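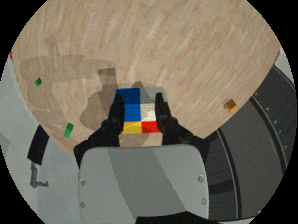 Light wood grain on a tabletop.

How to Oil a Wooden Tabletop

Clear the table and wipe it with a damp cloth. Let it dry overnight.

Sand with 120 grit, then 180, always along the grain. Vacuum the dust between grits - a dry brush leaves too much behind.

Pour a little oil on a lint-free rag and rub it in, one section at a time. Wait 20 minutes and wipe off whatever is still on the surface. Let it cure for a day, then repeat.

Two coats will do for a desk. Kitchen tables need three.

Lay used rags flat outdoors to dry. Oily rags left in a pile can catch fire.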